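About Us

Hi, I'm Davina Baird, and I run the Pitard group with Everaldo Portela. We're a small research lab that teaches robot arms to do kitchen chores, and we've been stuck on dishes for so long that I now judge other people's drying racks when I go over for dinner. If you're a student thinking of joining us, or you just followed a link from a talk, this page should give you a fair idea of what we do all day.

What we work on

The short version is that we want a robot to learn a job from a person showing it, without needing a fresh pile of demonstrations every time somebody buys new plates. Plates are a great test for this. They're smooth, they're pale, they have hardly any features to lock on to, and the only part you can really grab is the rim. Get the angle a little wrong and the plate swings around in your fingers like a barn door.

Our method is called Gendavel. (Alasdair Swanson named it. He says it's a place. I've looked.) Most systems like ours learn one long chain of motion from start to finish. Gendavel breaks a demonstration at the moments when contact changes: fingers meet rim, plate leaves surface, plate meets rack. Then it learns each stretch separately, along with a little model whose only job is to say "yep, we're ready for the next part" or "nope, go back." The going back is what I'm proudest of! Before that, a fumbled grasp would just sail on into the next step and the arm would very carefully place nothing at all into the rack.

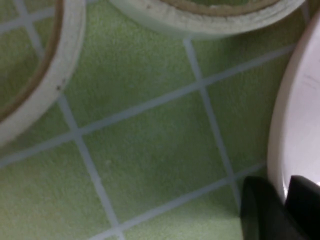

The wrist view matters more than we expected when we started. Our first version leaned almost entirely on a camera looking at the whole counter, and it was great at getting the hand near a dish and pretty hopeless over the last couple of inches. Up close you mostly get a big white curve and some counter, and a person looking at that would probably shrug, but a curve is plenty if you've trained for it. So now the overhead view gets the arm into the neighborhood and the wrist view takes over from there. Yabsira Endale worked out when to hand off between the two, and it took her most of a summer and a truly alarming amount of iced coffee.

We also keep clutter on the counter on purpose. Foam blocks, tape, whatever is lying there. Early on we trained with everything spotless and the robot fell apart the first time somebody left a mug out.

How it's going

Pretty well, thanks for asking! Gendavel learned our plate task from 100 demonstrations. The older approach, the one in Everaldo's thesis, wanted 1,000 before it would do anything we'd show a visitor. In our last round of testing we used 4 kinds of dishes that hadn't been in training, and it coped with all but the shallow saucers, which it still tries to pick up by pushing them across the counter. We have theories. One of them is that our fingers are too thick, and Alistair Innes, who builds our hardware, would like it on record that he said so in July.

The rack end of the job is where most of the remaining trouble is. Wire racks are thin and dark and full of gaps, depth readings go straight through them, and the plate itself blocks the wrist view right when you'd most like to see the slot. Our current fix is to have the arm take a good look at the rack before it comes in with the plate and remember where the wires were. It works as long as the rack stays put. If you bump it, well, please don't bump it. 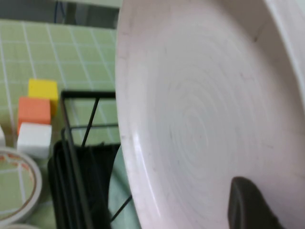
Who we are

Davina Baird (me). I write the grants, argue about figures, and still do demonstrations when they let me. I'm told mine are jerky.

Everaldo Portela. Learning methods, and the person to ask about the math behind the contact breaks.

Yabsira Endale. Perception and camera handoff. She also keeps our dataset notes, so everything you can find in them is thanks to her.

Alistair Innes. Arms, fingers, mounts, cables.

Alasdair Swanson. Testing, and Clideo, the tool we use for sorting and labeling recordings. It began as a weekend script and now the whole group depends on it, which makes him a bit nervous.

Joining or visiting

We usually take on 2 new students a year. You don't need a robotics background, but you do need to be okay with running the same trial over and over and writing down what went wrong each time. Send us a note saying what you've built or broken lately, and skip the formal cover letter.

We're on the ground floor of the Lamont building, past the bike racks. Mornings are for trials and we tend not to hear the door, so come by after lunch. Somebody will be glad to let you try the arm, and if you're any good at saucers we may not let you leave.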